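I've finally sat down with the spreadsheet, which means I've finally admitted how little I budgeted for the boring bits. The grippers themselves I had down to the penny back in November. Everything that hangs off them, less so.

So, the shopping list as it stands. Spare finger pads first – I print them myself, but I'd like a drawer full before the summer. Then bushings, which Hella sells in packs of 28, and more spiral wrap for the cables. I'd put down £14 for the wrap and that was optimistic.
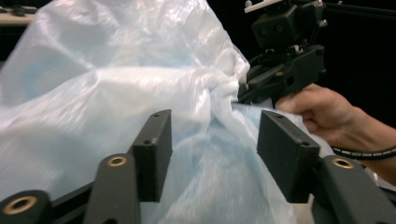
*Two grippers, one very crinkly bit of plastic.*

Plastic bags are my favourite thing to practise on at the moment (cheap, and awful to get hold of!). Alistair Hepburn thinks I should save up and buy a proper pair of Corrigan arms instead of doing it all by hand. He may well be right, but the quote made me put the kettle on. For the same money I could run the hand-held kit for ages and still replace my poor old laptop.

Dragica Milošević, who knows far more about this than I do, reckons I should keep some 200 pounds back for breakages and not touch it. I've put it in its own row and coloured it red so I behave.
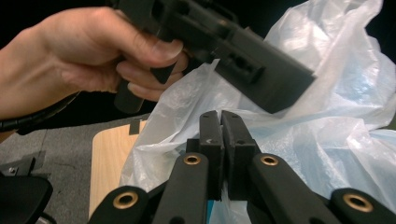
*Closing in on the bag from both sides.*

Still undecided: whether to order a second set of linkage arms from Puso now or wait until I'm next over in Bemside and can pick them up without paying postage. It's 4 arms to a gripper, so it adds up fast. If anyone's bought from them lately, do tell me how long delivery took.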